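# Keeping the two-arm cell running: a talk with the technician at Plumusley

The technician who looks after the two-arm cell at Plumusley starts with the cables, before we have even sat down.
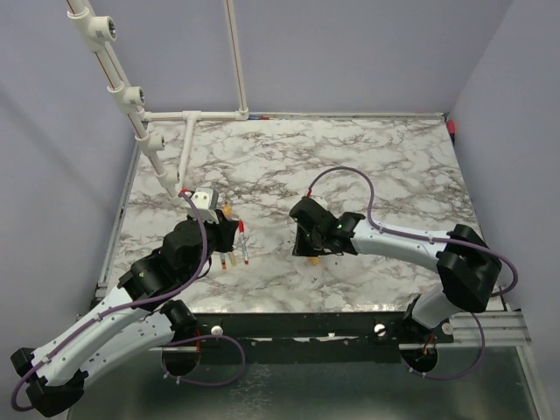 "Cables are most of my job," she says. "People ask about the motors and the software. I've changed one motor. I've changed more cables than I want to add up."

Each arm in the cell has a purple cable that follows it out to the gripper. The cables came from Mareck as a replacement for the original set, which was stiffer and ran inside clips the whole way along. She took most of those clips off in the first month. With the cable held tight at every joint, the wrist pulled on it whenever it rolled past a certain angle, and the gripper would drop off the bus in the middle of a run.

"Now there's slack at the wrist and slack near the base," she says. "It looks messy. Visitors want to tidy it. I've had someone come in with a bag of zip ties and good intentions, and I had to cut every one of them off."

The slack brings its own trouble. A loop that is too long can catch on the pipe frame at the back of the table, so she moves both arms by hand through their full reach after any cable work, with the power off, and watches the loops. Only then does she turn it on, at low speed.

The cell is used for handling small parts, mostly tubes and pipe fittings. Both arms hang off one black mounting bar along the front edge of the table. That bar was her second headache. Plumusley first had the arms on separate brackets, and the distance between the two bases drifted as the screws worked loose. A handover from one gripper to the other that went fine in the morning would miss by the afternoon.

"One bar fixed it," she says. "Both bases go to the same piece of metal. If it moves, they move together, and the calibration between them holds. You still have to calibrate to the table, but that's a shorter job."

Two silver screw knobs in the bar make it possible to work on it without hunting for a wrench. She checks them at the start of each shift. She has marked the right torque on a card by the door, though she admits she does it by feel.

Calibration takes her 14 minutes when it goes well. The arms go to a set of known points and the software from Numico compares where they are with where they think they are. If the error comes out over 2 millimeters she stops and looks for a mechanical cause before letting the software correct for it.

"The software will correct for nearly anything. It'll correct for a loose joint, and then the joint gets looser. I want to know why the number changed before I make it go away."

The usual cause is an elbow. The elbow joints carry the long forearm segments, and on the right arm the bolts in that housing have backed out twice. She uses a medium thread locker on them now. She tried the strong kind once and ended up heating the housing to get it apart, which cost her a temperature sensor.

The grippers get more attention than anything else. They are stacked from small modules, and a bad one can be swapped without taking the wrist apart. Morikawa supplies the modules, and she keeps four spares in a drawer. The finger pads wear out first. Smooth tubes start to slip a little before the pads look worn, so she replaces them on a schedule, every 42 hours of running time.

"I used to wait until something fell," she says. "Then you've lost the run and you're picking up tubes."

She keeps a paper log for the cell. It was at 291 entries when we talked, and most are a line long: pad change, left. Wrist cable, right, reseated. Joint noise, gone after warmup. She likes paper because she can write in it with gloves on, and because the entries stay in order. When something odd happens she reads back a few pages before picking up a tool.

She wipes the table down daily and checks the metal floor plate under the bar for dropped screws. A screw on the plate came from somewhere, she says, and the cell stays off until she knows where.

Asked what she would change, she goes back to cables. She would like a connector at the elbow, so that a fault near the gripper wouldn't mean pulling the whole run back to the base. She has a sketch of the bracket and a quote for the connectors – higher than she had hoped – and plans to try it on the left arm first, in November, when the cell is down for a week anyway.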